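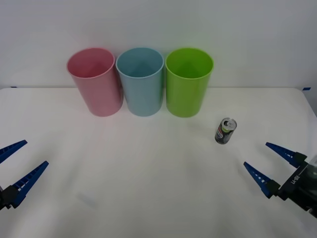 Unit 2: Who does what after the arms arrive

When a station is automated, the task usually shrinks before the job does. A two-armed packing station can be taught to pick one item and set it beside another, but someone still decides where each item starts and what counts as finished. Take three plastic cups in a row, pink, light blue and green, with a small can standing a little apart from them. A person sees at once that the can is the odd one out. The arms need that written down, along with how wide the fingers should open for each shape.

Case: Grusgate, Peltport site

Grusgate packed mixed gift sets by hand until November, when it put in 2 stations under the project name Skurthorpe. The shift target is 264 sets. Packers were retrained as station leads over roughly 15 working days.

What changed, from interviews by Lavanya Sastry:

Lifting and reaching went down. Standing and watching went up, and several leads said they were more tired at the end of a shift than before.

Small fixes that packers used to make without thinking now have to be logged. The log is read by the engineers, who seldom come to the floor.

Pay stayed the same for the first year. The leads felt the new work was skilled work and asked for it to be graded that way. The grading was still open when the interviews ended.

Reading for next time: the Amin chapter on job grading. Bring one task from a job you have held and write out each decision in it, including the ones you made by eye.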